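Computer case

A computer case, also called a tower, chassis or cabinet, is the enclosure that holds most of the parts of a desktop computer.

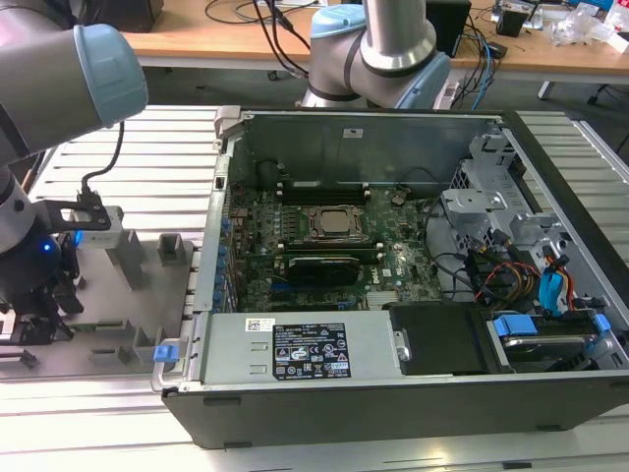

Terms

In everyday speech the case is often called "the computer", "the hard drive" or "the CPU". None of these is strictly correct, as the hard drive and the CPU are parts fitted inside it. The word "tower" properly means a case that stands upright. A case meant to lie flat, usually with the monitor on top, is called a desktop case. "Chassis" is the more usual word in the trade, and sometimes means only the inner frame without its outer panels.

Materials

Most cases are made from sheet steel, which is cheap, stiff and easy to press into shape. Aluminium is lighter and costs more. The front is often moulded plastic clipped over a metal frame. Side panels may be plain metal, acrylic or tempered glass, the last being common on cases sold to people who build their own machines.

Early home computers often had no separate case in the modern sense. The circuit board sat under the keyboard in a single plastic shell. Separate metal cases became the normal form for office machines during the 1980s, and for many years nearly all of them were painted beige or pale grey. Black and silver became common around the turn of the century.

Sizes

Cases are usually grouped by the largest motherboard they will take. The main groups are full tower, mid tower, mini tower and small form factor. There is no fixed rule for where one group ends and the next begins, and two makers may use different names for cases of much the same height.

The positions of the mounting holes and the opening for the rear connectors follow published standards, of which ATX, introduced in 1995, is the best known. A case made for a full ATX board has 7 expansion slots at the back. Smaller boards, such as microATX and Mini-ITX, can often be fitted in a larger case, using some of the same mounting points. Large computer firms have at times used their own layouts, and a board from one of these machines may not fit a case bought separately.

Internal layout

In the usual tower layout the motherboard is fixed to a metal tray on one side, held clear of the metal by short brass or steel posts known as standoffs. The rear panel has an opening for the board's connectors and a row of slots for expansion cards. Unused slots are closed with metal covers, which keep out dust and help to direct the flow of air.

The power supply may be mounted at the top or the bottom of the case, depending on the design. Older cases have bays for optical drives at the front, reached from outside. Many newer ones leave these out, which gives more room for fans or a radiator. Storage drives are held in cages or trays, either with screws or with plastic clips.

Access

The most common way into a tower is through the left side panel, as seen from the front. It may be held by thumbscrews, by a sliding latch or by ordinary screws. Office machines are often made to open without tools, so that staff looking after a large number of them can change parts quickly. Some have a loop at the back for a padlock, and some contain a small switch that records when the cover has been taken off.

Cooling

Air is normally drawn in at the front and pushed out at the rear or top. Fans are sold in a few standard sizes, 120 mm and 140 mm being the most widely used. Filters of mesh or foam may be fitted over the intakes and need to be cleaned from time to time. A blocked filter raises the temperature inside the case and may cause the fans to run faster and louder.

Noise

Noise comes mainly from fans and from spinning hard drives. Makers reduce it with rubber mounts, larger and slower fans, and sheets of dense foam on the inside of the panels. Foam lining can also hold in heat, so quiet cases often have fewer openings and depend more on the placing of the fans.

Disposal and reuse

Steel and aluminium cases can be recycled as scrap metal once the electronic parts have been taken out. In the United Kingdom, computers come under the rules for waste electrical equipment and should not be put in household rubbish. Standard cases can also be used again with new parts, and an ATX case several years old will usually accept a current board of the same size.

See also

Motherboard
Power supply unit
Expansion card
Computer cooling
Small form factor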